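Brustine Basin Hydrology Laboratory
Notebook of the Lake Level and Rainfall Section
Entry for December, opened 8:15 a.m.
Kept by Ayane Sekiguchi

Continuation of the reservoir gauge comparison. The previous entry closed with the staff gauge and the float recorder at Nivley Reservoir disagreeing by a little more than the permitted margin. The purpose of the present entry is to record what was checked, what was changed, and what remains open before the winter readings are sent to the water district.

Staff gauge. Takumi Hirano visited the north shore and cleaned the face of the gauge, which had a band of dried algae across the lower markings. He read the level three times, with a pause between readings to let the wind waves settle. The three readings agreed. He also checked the bolts at the foot of the post and found one that could be turned by hand. It was tightened, and the post was leveled again against the brass benchmark on the spillway wall. The earlier readings from this gauge should be treated with caution until the leveling notes have been worked through.

Float recorder. The recorder was opened and the tape compared with the digital log. The tape and log agree with each other, so the fault, if there is one, lies upstream of both. Chie Ishida believes the intake pipe to the stilling well is partly silted. She poured a measured amount of water into the well and timed the return to lake level. The return was slow. A clean pipe of that width should drain the well in a few minutes, and this one took most of an hour. Flushing is requested. Until it has been done, the recorder will lag behind any rapid rise and will understate the peak after a storm.

Rain totals. The tipping bucket at station 2416 recorded 100 millimeters for the storm period. The manual gauge beside it gave a slightly lower figure, as is usual in strong wind. Station 1019, on the ridge, lost power during the second night and has a gap in its record. The gap will be left blank in the table. It has been the practice of this section to fill such gaps from the nearest valley station, and I recommend that the practice be stopped, as ridge and valley totals have differed widely in every storm this season.
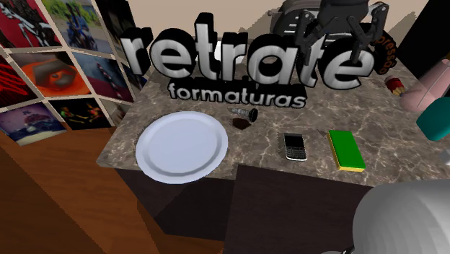
Fig. 1. Sign on the marble counter, with the gripper above the last letters.

Inflow. Reiko Oda has prepared a first estimate of the volume that entered the reservoir from the eastern creek. Her figure rests on the old rating curve, which was drawn before the channel was widened at the road bridge. A new set of flow measurements is needed at medium and high stages. She proposes to take them at the bridge during the next rise, from the downstream side, where the bed is firm. Two persons are required for this work and a line must be worn. The current meter was spun in the tank this morning and ran freely.

The long record. Tullio Marchetti asked whether this month's rise is unusual for the season. The bound ledgers go back to 1919, and the early volumes were kept in feet and inches against a datum that was moved at least once. I compared only those years in which the datum is certain. Within that set, the present rise is large but has been matched before, each time after a long dry autumn. The lake remains well under its spring target. One wet month does not make up the shortage of the past three winters, and any summary given to the district should state this in its first paragraph.

Soil moisture. The probes in the upper pasture show that the top layer is now saturated, while the deepest probe has barely moved. Further rain is therefore likely to reach the creeks faster than the last storm did. The alert level for the eastern creek should be reviewed before the next front arrives. T.H. disagrees in part and points out that the deepest probe has been sluggish since it was reinstalled. His comment is noted. A hand auger sample beside the probe would decide the matter.

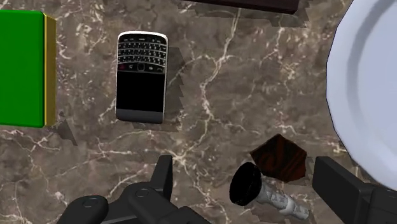 Fig. 2. Green box with yellow-gold edge strip, brown marble surface.

Open items
Flush the intake pipe at Nivley and repeat the drain test (C.I.).
Rework staff gauge readings from the leveling notes (T.H.).
Replace the battery at station 1019 and check the charging lead.
Auger sample, upper pasture, beside the deepest probe.
New flow measurements at the road bridge, two persons (R.O. and one other).
Write to Momer regarding the spare float tape, which was ordered in the wrong width.

Added 4:40 p.m. The wind has dropped and the staff gauge was read once more by telescope from the dam road. The level is up two centimeters on the morning reading. The recorder shows one. I have entered both figures in the table, with a note on the silted pipe beside the second.

A.S.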